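Clornisthorpe Handling Lab – service notice on gripper slippage. Posted as a thread for partner sites.

1/ During routine trials in April, the gripper tools at our Flisumum bench began to release light plastic parts before the commanded opening. No one was injured and no equipment was damaged.

2/ The fault was recorded in 13 of 200 grasps. All 13 involved thin, flexible pieces. Rigid blocks were held normally throughout.

3/ Our technicians traced the problem to a linkage that had worked out of alignment. The fingertips still met, but pressure was uneven from top to bottom, and a springy part could roll free.

4/ A second matter concerns safety. Two operators reached in to catch a falling part while the fingers were closing. Please do not do this. Let the part fall, open the gripper fully, then retrieve it.

5/ Until further notice, sites should check finger alignment before each session and stop after 30 grasps to check it again. Tools that fail the check should be tagged and set aside.

6/ Thin white plastic pieces remain in the test set, held between the fingertips at the seam. 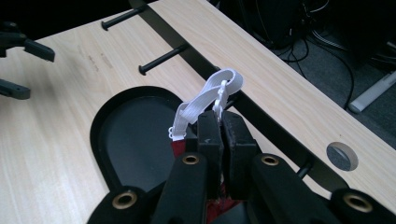

Imke Reuter asked whether the check applies to the older Tremblay units as well, as theirs had dropped two clips that morning.

7/ It does. The Tremblay units share the same linkage. Please send us the session logs and keep those tools out of service until we reply.

Last updated: June 12, 2020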